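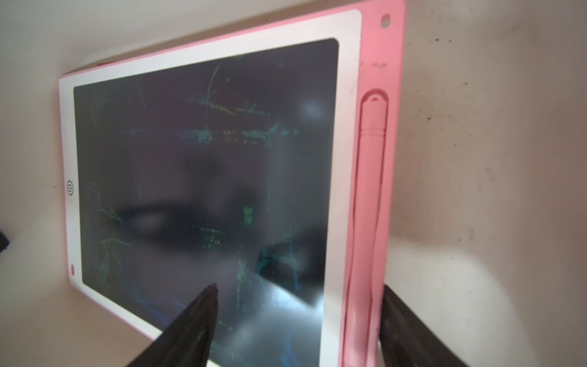 Search this site Go

Evaluation of the Bomomus Gripper Kit for Light Handling Tasks
Student project report, Automation Laboratory, Flendham
Authors: Pendo Kioko, Joni Heiskanen, Fengying Qiu
Supervisor: Caroline Gachanja

Last updated: 08/02/2026

1. Purpose

The Bomomus kit is sold by Deltow as an add-on for small robot arms. It consists of a two-finger gripper, a wrist camera, a control box and a software licence for one computer. The laboratory was asked to decide whether the kit is suitable for second-year teaching. This report covers installation, handling of household objects and the quality of the wrist camera view. Long-term wear was outside the scope.

2. Installation

The gripper was fitted to the laboratory's existing arm with the adapter plate supplied. The plate matched the bolt pattern, but the cable exit faces the last joint and limits rotation to one side. Joni Heiskanen rerouted the cable through a clip on the forearm, after which the full range was available. The manual does not mention this.

The software installed without errors. Calibration of the wrist camera took two attempts. The first failed when the calibration sheet was placed too close to the lens, and the error message gave no distance limits.

3. Test objects

Seven objects were chosen, all of a kind found in a home: a child's LCD writing tablet, a plastic mug, a tin, a folded cloth, a paperback, a wooden spoon and a sponge. The tablet was included as the hardest case. It is flat, its screen reflects light, and its pink stylus lies lengthwise in a groove along one side of the frame, so there is little for a finger to close on.

Each object was presented in several positions. An attempt counted as a success if the object was lifted, held for the set time and put down inside the marked area.

4. Results

The gripper made 387 attempts in total, of which 52 failed. Failures were not spread evenly. The mug, tin and sponge gave no trouble in any position. The cloth failed only when the fold faced away from the fingers.

Most of the failures came from the tablet. Two tasks were set for it: lifting the whole tablet by its edge, and taking the stylus out of the groove. Edge lifting worked when the tablet overhung its support and seldom otherwise. For the stylus, the fingers had to come down with one over the screen side and one outside the groove, and a small error in height left them closing on the frame instead of the pen. Lowering the approach speed helped. Raising the grip force did not.

5. Camera view

From the wrist, both black fingers are visible at the bottom of the picture, which makes manual alignment straightforward. The drawback is that they cover part of the object at close range. With the tablet, the lower portion also runs out of view, and the operator has to judge the end of the groove from the part that remains.

Glossy surfaces are a weakness. Pale glare and blurred reflections spread over the dark screen and partly wash out the faint green and blue strokes on it. The outline of the white bezel stayed clear enough to use as a reference, and Fengying Qiu changed the object detection step to follow the bezel and ignore the screen area. The supplied detection example uses a matt cube and does not prepare the user for this.

The logging tool saved 3,961 stills over the project. Files are named by time only, and sorting them by task had to be done by hand.

6. Support

One query was sent to Deltow in April, before purchase, concerning spare finger pads. Ryota Yokoyama, their technical contact, replied with a parts list and a drawing. The pads can be changed with a hex key. They are sold in pairs only.

7. Recommendation

The kit is suitable for second-year work with solid objects of moderate height. It should not be set for thin or flat items unless a raised support is provided. The Tanui gripper already owned by the laboratory has narrower fingers and should be kept for those exercises. A printed note on cable routing and calibration distance should be stored with the control box.

Contact the Automation Laboratory | Copyright Flendham | Back to top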